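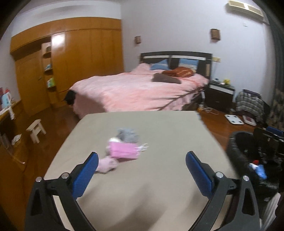 # Buying hand-held grippers for home recording: your questions, my answers

Updated 2024-11-06

I handle the equipment budget for our home tasks project at Duvton, and I get the same handful of emails every time another group starts planning. So I've put my replies in one place. Prices are in US dollars and they're what we paid, so check with your own supplier before you promise anyone a number!

**How many grippers should I ask for?**

One per person recording, plus a spare. I skipped the spare in our first budget (it looked like an easy saving) and then we had a person standing around for two days waiting on a finger. Put the spare in from the start, it's a lot easier than going back for more money.

**What does one set cost?**

Ours came to 1,000 dollars each from Haberkorn, with the camera, mount and carry case. You can get the printed parts cheaper if you build them yourself, but add up the hours first. I did, and I stopped arguing for it.

**Do the finger pads wear out?**

Yes, and sooner than I'd planned for. A pair is 43 dollars and I now order them by the box. Bedrooms are kinder to them than kitchens. Soft toys, pillows and cushions hardly bother the pads, while hard edges chew them up pretty quickly.

**Should we buy the arm at the same time?**

I wouldn't. We recorded first and left the arm for the next budget year, and I'm so glad we did, because by then we knew what reach we needed. Beds changed our minds completely. Tidying something off the middle of a mattress takes a longer reach than clearing a nightstand, and the arm I'd had my eye on would've been too short.

**Can we record in real homes, or do we need to build a room?**

Real homes, please! A rented bedroom already comes with the wardrobe, the duvet, the cables on the floor and all the little things people leave lying around. We priced a mock bedroom with Provlow and the furniture quote alone swallowed our pad money. Do set something aside for paying the households, and for travel.

**What about storage?**

Everyone forgets this line, me included. We filled 154 hours of video by February and I had to go begging for drives. Budget for two copies of everything.

**Is the Rodov service plan worth it?**

For the arm, yes. For the hand-helds, no. They're mostly screws and plastic, and a small toolkit and a bag of extra screws will get you through most repairs. Ask whether shipping both ways is included, since my first quote left it out.

**Can I borrow your spreadsheet?**

Sure, it's in the shared planning folder. The yellow cells are the ones to change. Please save your own copy first!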